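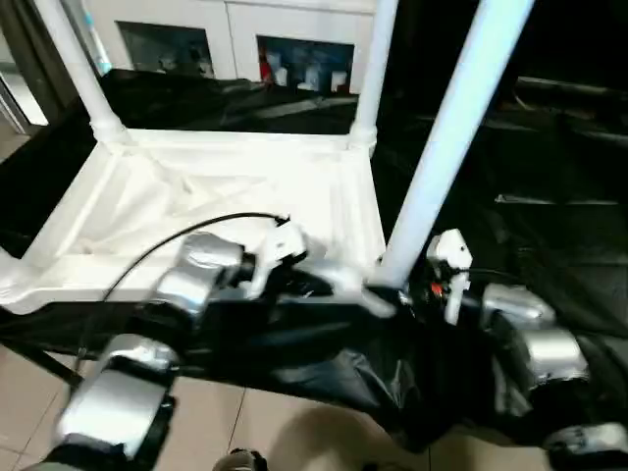
Why Do Stools Wobble?

Hi, it's Firouzeh Abbasi again! I write the "Why Does It Do That?" pages, and today I want to talk about something that drives me up the wall. Wobbly seats. You sit down, you lean over to grab your juice, and clunk, the whole thing tips under you. Then you lean back and clunk, it tips the other way.

I got this question from a reader in Vinddale who has a wobbly stool in the kitchen and wanted to know if the stool was broken or the floor was. Great question! Let's find out.

Three legs or four?

Try this with me. Hold up three fingers, pointing at the ceiling, and lay a small book on top of your fingertips. Even if one finger is shorter than the others, the book can touch all three at once. It might slope a bit, but it touches. Now add a fourth finger. Hmm! Unless that fourth fingertip is at just the right height, the book only rests on three of them and rocks.

Legs work the same way. Three points always fit on one flat surface, so a stool with three legs can stand on bumpy ground without rocking. That's why people who milked cows used to sit on three-legged stools. Barn floors were lumpy, with stones and straw and worse things (yuck), and the little stool sat still anyway.

A stool with four legs is fussier. All four feet have to end at the same level, and the floor has to be flat too. If one leg is even a tiny bit short, you get the clunk.
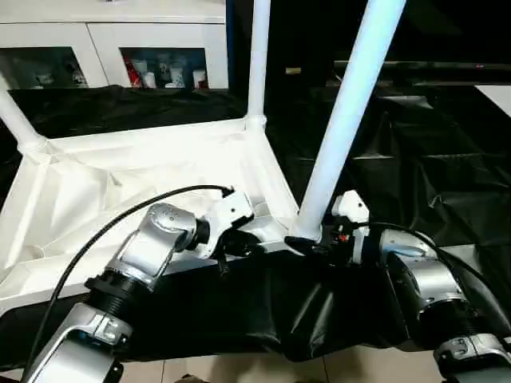
So why don't we put three legs on everything? I asked myself that for a long time when I was a kid, usually while sitting on the bad chair at my grandmother's house in Tutgate. The answer is tipping. Wobbling and tipping are different things, and it took me ages to get that straight.

Tipping and the invisible shape

Imagine stretching a rubber band around the feet of a stool, right down at the floor. With three legs the rubber band makes a triangle. With four legs it makes a square. Now think about where your weight is pushing down. As long as it pushes down inside the rubber band shape, you stay up. If you lean so far that it goes outside, over you go!

A square usually has more room in it than a triangle, so you can lean farther before you get in trouble. Many legs also lean outward a little, so the feet are wider apart than the seat. That makes the shape on the floor bigger.

Test it yourself

You need some modeling clay, a piece of stiff cardboard and 14 craft sticks, all the same length. (You'll only use seven of them, but mine always snap.)

1. Cut two squares of cardboard, each as wide as your hand.

2. Make one stool with three sticks and one with four. Use a blob of clay to hold each stick on.

3. Stand them both on a table. Do they rock?

4. Slide a coin under one foot of each stool and try again. Watch the four-legged one!

5. Put a small toy in the middle of each seat, then nudge it slowly toward the edge. Which stool tips first?

Write down what you saw, and try it again with the legs spread wider. My wide one held up a whole orange, and I was very proud of it.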